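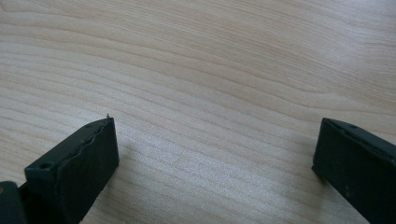 I finally made it to the open day at Stellwood! I've been meaning to go for ages, and this August I had a free afternoon and no excuse, so I drove over to Dakosville with a sandwich on the passenger seat and a phone that was already down to 54 percent. (It did not survive the day. More on that later, or maybe not, it's a boring story.)

If you don't know Stellwood, it's a small robotics workshop in the old seed warehouse behind the bus station. Parking is terrible. I went past the entrance twice and ended up by the river, which added a nice hot walk to the program. They let people in through the loading door, gave us all a sticker, and then pretty much turned us loose, which I loved.

Most of the crowd went straight for the big arm in the main hall. I watched it for a while, it was moving crates, it was fine. What I wanted to see was the Zoubi table at the back. Zoubi is their project for teaching robots to do small household jobs by having a person do them first, holding a gripper in one hand with a camera fixed to it. You squeeze, the fingers close, and everything the camera sees gets saved. Do that enough times and there's something for the robot to learn from.

And they let visitors have a go! I waited in line behind a very serious kid and his very patient grandmother, and then it was my turn. The job was to pick up a wooden clothespin and drop it in a cup. I have picked up a lot of clothespins in my life. I was terrible at it. You keep wanting to use your wrist and your other fingers, and all you've got is two blunt dark blocks that open and close. My first pin shot off the table and under somebody's chair. The woman running the table said everyone does that, and I chose to believe her.

After a few tries she told me to slow down, open the fingers wide before I got anywhere near the pin, and watch the tips and forget about my hand. That helped a lot. I got 4 in a row into the cup and was unreasonably proud of myself. She also said they like to have 50 good runs of a job before they even bother looking at the results, and I suddenly felt tired on behalf of whoever does the other 46.

We got talking about the fingers, too. The pads are the part that takes the beating, and they go through more of them than you'd think. She'd tried a softer kind from a place called Arnwood and liked the grip but hated how quickly the edges went. I asked if you could just glue them back down. Long pause. Apparently there are opinions about glue.

At 4 there was a talk upstairs, which I only half followed. The first part was good – lots of clips of robots getting things wrong, which is always a crowd-pleaser – and then it got into math and I started thinking about my car. The questions at the end were better. Somebody asked when one of these would fold a fitted sheet, and the whole room groaned.

Anyway, it was free, the lemonade was free, and they're planning another one in the spring. If you go, park by the river on purpose and wear better shoes than I did. The line for the Zoubi table was much shorter after the talk, so I went back down for a second turn and dropped the first pin on the floor again.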